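Alphabet blocks get too much credit
Every gift guide in November tells you a set of wooden letter blocks will give a child a head start on reading. Kemadard says so on the lid, and Tunora charges more to say it louder. I have my doubts.

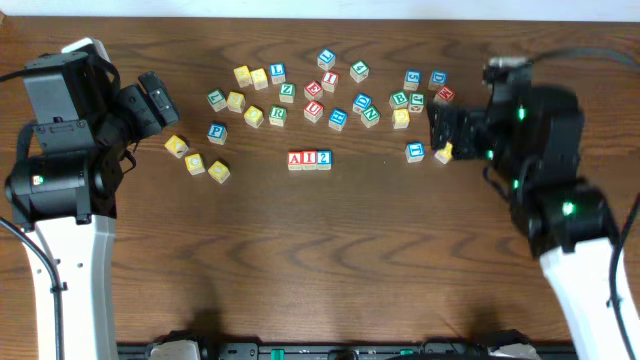
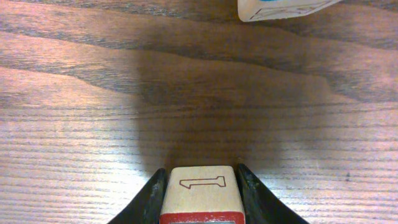
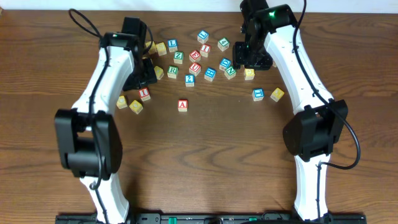 Letters and blocks on a wooden table.

A toddler doesn't look at a cube and think about spelling. He wants to know if it will stack, and whether it makes a good noise on the floor. The letter is paint. Try to spell anything longer than "cat" and you'll be hunting for a second vowel anyway - most sets are stingy with those.

Then there's the picking up. A box of 24 I can live with. The 60-piece tub is a chore that comes back every evening, and three of them are always under the couch.

I'm not against blocks. Plain ones are great, and cheaper. We had a bag of offcuts that got more use than any printed set in the house. But "educational" on a label mostly means the price went up, and I'd like to see parents push back on it a little. Buy them for building. The reading will come from books, on somebody's lap.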